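Kassab open day, 19th July. Notes from the Trineck picking cell.

1/ Station 24 hands steel trays to blue bins on roller track. The fingers open just outside the rim at the corner.

2/ Cycle target quoted at the stand: 39 seconds. Logged cycles on this cell before the visit: 3,643.

3/ Vusska wrote the grasp planner. Scratched steel and glare are the hard part for depth. I asked for the miss rate and got a slide.

4/ Photos.
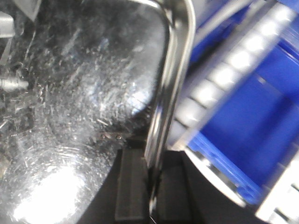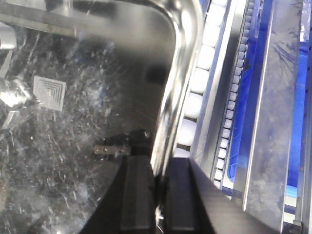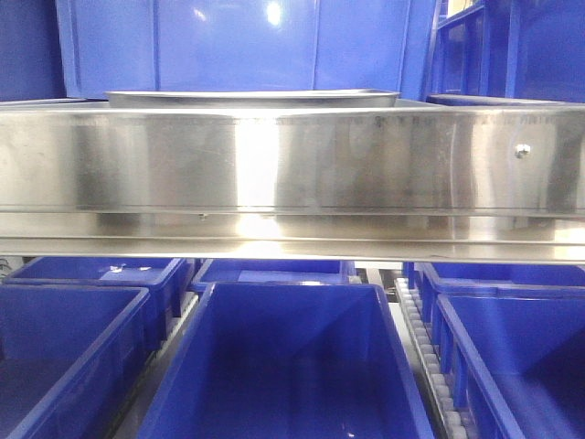
Last photo: tray on the steel beam, bins below.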